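Glare on tablet when its flat on the table

Torunn Rustad
25/09/2026
Got a Kilix tablet, use it lying on my desk. Cant see a thing for the glare. Any fix?

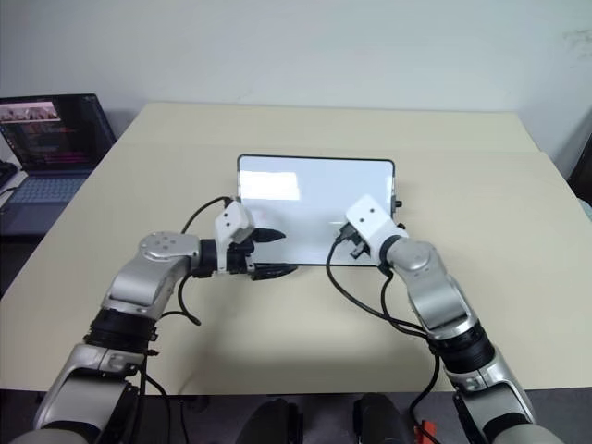
Shona Ruawai
Matte film. I paid 39 for a Donati one, went on first try. Glossy screen laid flat like that gets a band of light across the upper left, so film plus moving the lamp shoudl do it.

Rafail Bakalis
Stand it up. Any cheap stand works

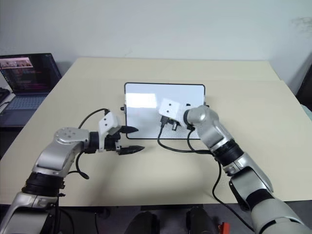
and tilt it forward a bit if theres still shine. Skip the film, makes text fuzzy.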